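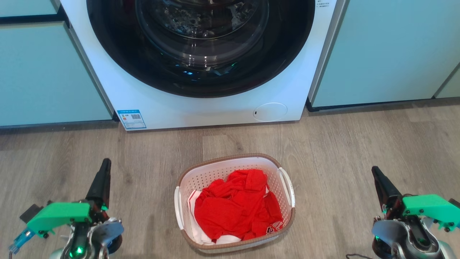 Fig. 3. Front-loading washer between two cabinets.

Cleaning the lint filter

1. Switch the Evex off at the wall. Off at the dial is merely resting.
2. Lay down a towel - a bigger one than that.
3. Turn the filter cover slowly and let the water out into a shallow dish.
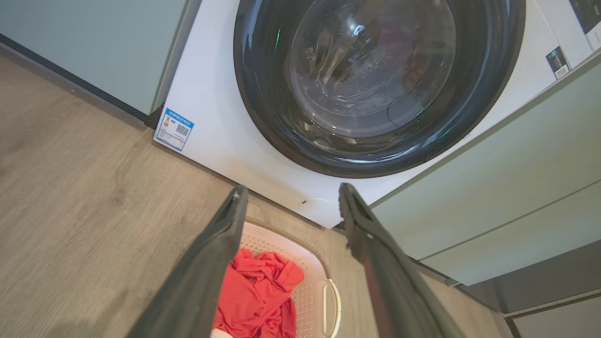 4. Pick out lint, coins and the sock you blamed on your sister. Rinse the filter.

CAUTION: After a hot wash, wait 60 minutes first.

Note: If code 3348 stays on, see Drain Faults.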